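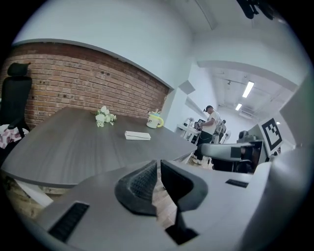
**Workshop notebook, Book Conservation Section**
**January, morning session, opened 9:20**
**Entry by V. Dobre**

Continuation of the paste and adhesive work for the Buthelezi ledgers. The previous entry, by X. Hou, closed with the wheat starch batch set aside under cover. That batch was examined at opening and found to be usable at the surface but stringy below. It was discarded. A fresh batch was prepared according to the section's standard procedure, with the following amendment agreed between myself and Ms. Hou: the starch is to be soaked overnight before cooking, and the soaking time is to be written on the jar.

**Volume 17**

Volume 17 is the most seriously damaged item received under this project. The spine leather has powdered along its full length, and the front board is held only by the pastedown. The sewing is intact except in the first two gatherings. The text block shows old water staining at the tail, with a firm brown tide line, and the ink has haloed in the entries nearest to it.

The ink was spot tested in three places before any moisture was considered. The black writing ink was stable to water and to ethanol. The red ruling was not stable to water and lifted onto the blotter at once. Washing is therefore excluded for this volume. Tide lines will be left as they are. Mr. Trujillo has asked whether local reduction on a suction platen might be attempted on the title leaf alone. My recommendation is against it, as the red ruling passes directly through the stained area. His note in favor is tucked inside the treatment folder and should stay there.

Surface cleaning was completed on the first 30 leaves with a soft brush and then a vulcanized rubber sponge. Soiling is heavy in the gutters and light elsewhere. Loose material from the gutters was collected in an envelope and labeled with the leaf numbers. It contains sand, fragments of sealing wax, and a pen wiper of folded felt. The pen wiper is to be kept with the volume.

**Mending tissue**

Two weights of kozo tissue were tried on the torn fore-edges. The heavier tissue gave a sound repair but produced a visible step when the leaf was flexed. The lighter tissue lay flat and is preferred for all marginal tears. For losses at the corners, the lighter tissue will be laminated double with the grain directions crossed.

Toning was done with dilute acrylic on a polyester sheet. The first tone was too yellow. The second, with a small addition of raw umber, matched the paper at the margins but appeared gray at the center of the sheet. The second tone is acceptable. The strip has been attached to the facing page of this notebook.

Paste for the fore-edge repairs was thinned to the consistency of skim milk. On leaf 29, where the red ruling reaches the tear, methyl cellulose was substituted and applied nearly dry with a small brush. No movement of the red was observed under the loupe. This method should be followed on every leaf where the ruling meets a tear, and the substitution must be recorded leaf by leaf in the treatment report.

**Boards and leather**

The detached spine leather was consolidated with hydroxypropyl cellulose in ethanol, in two applications. The surface darkened after the first application and returned close to its former color on drying. After the second application it no longer came away on the glove.

E. Zepeda has prepared samples of calfskin for the reback. His first sample was pared too thin at the joint and tore when the board was opened past the right angle. The second holds. He has also proposed an airplane linen hinge beneath the leather, to carry the load of the board so that the new leather serves only as a covering. I support the proposal. C. Zepeda is to be consulted before the linen is cut, as he treated the earlier volumes in the set and the openings should be consistent across the shelf.

*Margin note, X.H.: The earlier volumes have cotton hinges. Please see the old reports. I do not object to linen, but the difference should be stated.*

**Supplies and records**

The blotter supply is low. The Onder blotters received last are slightly harder than the former stock and leave an impression on damp tissue when weighted too soon. A sheet of spun polyester should be placed between the two in all cases.

The job number for the full set is 2808. Several folders still carry the shelf number on the front in its place, and these are to be corrected as they come to the bench. Treatment photographs are to be filed under the job number followed by the volume number.

**Outstanding**

- Complete surface cleaning of Volume 17 from leaf 31 onward.
- Cut and tone tissue for the corner losses.
- Obtain C. Zepeda's view on the linen hinge.
- Resew the first two gatherings through the existing holes, with linen thread waxed lightly. The old thread is to be kept.
- Ask Mr. Trujillo for the return of the small bone folder with the notched end.

Work closed at 4:45. Repaired leaves are under light weight in the left-hand press and should not be moved before the afternoon session. The jar of new paste is on the lower shelf of the refrigerator, behind the gelatin.

V.D.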